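Minutes -- Staff and Management Consultative Meeting, Hanrahan site
7 Jul 2024, lunch room

Present: L. Kyriakidis (chair), C. Rojanasak (process improvement), day shift reps, afternoon shift reps, stores. Apologies from payroll.
Minutes taken by the day shift rep for kitting.

1. Previous minutes
Accepted with one correction. The May minutes said staff "welcomed" the sorting trial. Staff noted it. Wording to be changed.

2. Matters arising
The roster for the Stilton orders has still not gone up. Chair to chase. The kitting bench lights are fixed.

3. Sorting and kitting cell
Chanida Rojanasak spoke to the Zollelance proposal. The two-arm cell would take over sorting small mixed items into bowls and trays, which is currently done by hand at the end bench. She said the trial had gone well and that the cell would "free people up for higher value work". Asked which work, she said this was still being mapped. The afternoon rep asked that the map be brought to a meeting before anyone is freed up.

Kitting asked what "gone well" was measured against. The answer was a run of 223 items, all laid out beforehand by one of our own people, who also stayed to reset the table. Those hours are not in the trial report. Chanida agreed they should be and will add them. The report also leaves out items that were dropped and put back by hand, on the grounds that these were "operator assisted". Day shift did not accept this. If a person picks an item up off the floor, that is labour and it goes in the labour column.

Stores pointed out that the end bench does more than sort. Whoever is on it spots short deliveries and cracked parts, and tells stores before the kit leaves the building. The proposal has no line for this. Chanida said a checking step could be added downstream. Stores asked who would be doing the checking, and whether that would be the same two people now on the bench, at the same grade. No answer was available.

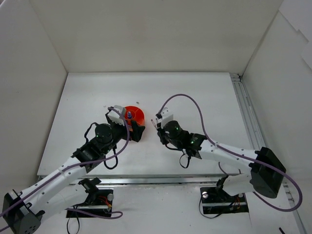 Loukia Kyriakidis said no decision had been made on headcount and she did not want the minutes to suggest otherwise. The afternoon rep replied that the proposal pays for itself in 50 weeks only if one position goes, and that this is on page 2 for anyone to read. The chair took the point and will ask Zollelance for the same sum with no positions removed.

There was some discussion of grading. Minding the cell is described in the proposal as "light supervision". People who sat with it during the trial said it meant long stretches of watching, then clearing a fault in a hurry with the line waiting. They would like to see it trained for and paid as a skill. The chair said she was open to that -- it was noted that she also said so about the labeller.

Day shift is not opposed to the cell as such. The end bench is hard on wrists and few people ask for it. The objection is to being told the job is going away when so far most of it has moved to either side of the machine.

Agreed: no change to the end bench roster until the revised report has been tabled.

Actions:
C. Rojanasak -- revised report with set-up, reset and dropped items included
L. Kyriakidis -- costing with no positions removed; written position on grading
Stores -- list of faults caught at the end bench

4. Prutine scheduling software
Shift swaps are still being rejected without a reason shown. Paper swap forms to stay in use. Chair to raise with Prutine again.

5. Other business
The fridge. Label your food.

Meeting closed. Next meeting to be advised.

Recent items
Minutes -- May meeting (corrected)
Paper shift swap form
Prutine log-in help
Stilton orders: overtime call
Wrist and shoulder strain: how to report it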